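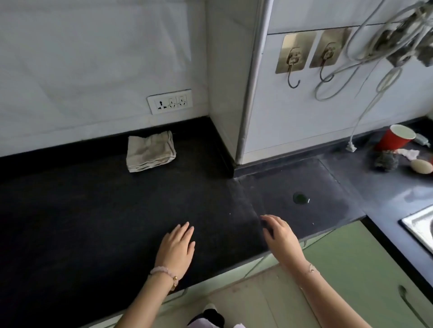
Kitchen > Worktop Care > Granite and Dark Stone

Plovura Stone Worktop Cleaner and Seam Care Set

Item no. 1603
For black granite and other dark polished stone
Sold as a set. Refills sold separately.

Black granite is a good surface to cook on and a hard one to keep looking clean. Crumbs show up on it, and so does dust, and a grey film can build up in the parts of the counter that get wiped less often. The corner of an L-shaped worktop is usually the worst for this. Two slabs meet there, things get put down there and left, and one side of the seam can end up looking greyer than the other even though both came from the same supplier.

The Plovura set is made for that sort of kitchen. It contains a spray cleaner for daily use, a paste for the film that the spray will not shift, two cloths, and a narrow brush for the seam and for the line where the worktop meets the backsplash strip. It does not contain a sealer. If your stone needs sealing, see the note further down.

What is in the box

Spray cleaner, one bottle with trigger head
Film remover paste, one tub with screw lid
Cletex flat cloth, off-white, hemmed, 2 in the pack
Seam brush with angled head
Printed care sheet

The cloths are made for us by Cletex. They are flat-woven with a thin hem and they wash at any temperature your machine offers. They will stain in use. Turmeric, tea and beetroot all leave a mark that does not fully wash out, and this makes no difference to how the cloth works. Please do not use fabric softener on them, as it leaves a coating that ends up on the stone as smears.

Daily cleaning

Move everything off the part you are going to clean. Soap, cups, scrubbers and bottle caps all leave a ring or a mark if they sit on the stone long enough, and wiping round them makes the outline worse.

Sweep loose crumbs off with a dry hand or a dry cloth first. Wet crumbs smear.

Spray lightly on to the cloth, or straight on to the stone if the area is large. Wipe in long strokes from the backsplash towards you. Fold the cloth to a clean side and wipe again. Leave to air dry, or buff with the second cloth if you want the shine back straight away.

Where there are sockets on the wall above the counter, spray on to the cloth only. The same goes for any place where a cable or a plug rests at the back of the worktop. Unplug it, lift it out of the way and put it back when the stone is dry. The trigger gives quite a wide fan and it will reach the wall if you aim at the back edge.

Removing grey film and outlines

Things that stand on a counter for months can leave their shape behind. Square outlines from appliance feet, trays and tins are what customers ask us about most. In many cases the outline is not damage to the stone. It is a border of dust, grease and limescale which collected round the base of the object, and it can be lifted.

1. Clean the area with the spray and let it dry.
2. Put a small amount of paste on a damp cloth. A piece the size of a hazelnut does an area as large as a chopping board.
3. Rub in small circles with light pressure. Go a little way past the outline on all sides.
4. Leave for a few minutes. Do not let it dry hard.
5. Wipe off with a clean damp cloth, then rinse the cloth and wipe again.
6. Dry and look at the stone from a low angle against the light.

If the outline is fainter but still there, repeat once. If there is no change after the second go, the mark is probably in the stone itself or in an old coat of sealer, and more paste will not help. Write to us with the details before trying anything stronger.

Do not use steel wool. We know a lot of people keep a steel wool scrubber by the sink and it is the nearest thing to hand. It is fine for pans. On polished granite it can dull the finish, and bits of wire left behind on a damp surface will rust and leave orange specks. Keep it in a dish or on the draining board.

Cleaning the seam

The seam between two sections of worktop is filled, usually with a coloured resin. On older counters the filler can sit slightly below the surface, which makes a shallow groove where crumbs and flour settle. Run a fingertip across it. If you can feel a dip, use the brush.

Brush along the seam, never across it, with the bristles dry. Wipe up what comes out. Then wet the brush with a little spray and go along again. Dry with a cloth pressed into the line. Avoid leaving paste in the seam, as it dries white and is tedious to get out afterwards.

The same brush fits the joint at the foot of a raised backsplash strip. If the silicone there has come away or gone black, cleaning will not fix it and it will need to be cut out and replaced.

Using the spray on other surfaces

Glossy wall tiles: yes. Wipe on and buff dry. It leaves large white tiles without streaks if you use only a little.
Stainless steel sinks: yes.
Painted wood: test first.
Marble, limestone and travertine: the spray is suitable, the paste is not.
Plastic socket covers: dry cloth only.
Adhesive hooks: wipe round them and avoid soaking the base. Most adhesive pads let go if they are wet for long.

About sealing

Dense black granite often takes up very little water and may never need a sealer. To check, put a few drops of water on a clean part of the counter and leave them for ten minutes. If the stone has gone darker underneath, it is taking in water and would benefit from sealing. If not, leave it alone. Sealer on stone that cannot absorb it stays on top and goes cloudy, and this is another common reason for one section looking greyer than its neighbour. For sealing we sell Skullo Stone Seal, listed under the same category. Wait a full day after using the paste before you apply it.

Soap and dark stone

Bar soap kept straight on the counter will leave a dull patch. Soap and hard water together make a scum that ordinary wiping spreads about. The spray takes off fresh scum. Old scum needs the paste. A soap dish with a raised base will save you doing it again.

Washing-up liquid is safe for granite but it needs a lot of rinsing. If you have used it for years and the worktop looks flat, start with the paste over the whole surface, one section at a time, and then change over to the spray.

Safety and storage

Keep out of reach of children. Take off rings and bracelets before using the paste, both for the sake of the stone and because it gets into small links and beads. Wear gloves if your skin is sensitive. Do not mix with bleach or with any other cleaner. Store upright between 2 and 30 degrees. Once opened, the paste keeps for a year if the lid is closed properly. If it has gone stiff, stir in a teaspoon of water.

Do not use on a hot surface. Wipe down any area where food will be prepared with clean water after using the paste.

Refills and spares

Spray refill pouch, item 1603-R
Paste tub, item 1603-P
Cletex flat cloths, pack of two, item 1603-C
Seam brush, item 1603-B

The trigger head fits all our bottles made in the last few years. Please keep it when the bottle is empty, as the refill pouches come without one.

Questions we get by email

Does it smell?
The spray has a slight citrus smell which goes as it dries. The paste has almost none.

Can I use it on quartz composite?
The spray, yes. With the paste, try a corner first and keep the pressure light. Some matt finishes come up shinier where they have been rubbed.

How long does a bottle last?
Some 41 days in a kitchen wiped down twice a day, going by our own use. Larger counters will get through it faster.

My cloth leaves lint.
Wash it twice before first use. This is on the care sheet but it is easy to miss.

Delivery and returns

Sets are packed at the Szekeres warehouse and normally leave within two working days. Orders placed in December can take longer. Unopened sets can be returned within 23 days of delivery. Opened bottles cannot be returned unless they are faulty.

For questions about a particular worktop, write to Imre Szabó through the contact form. Say what the stone is if you know, how old the counter is, and what has been used on it so far.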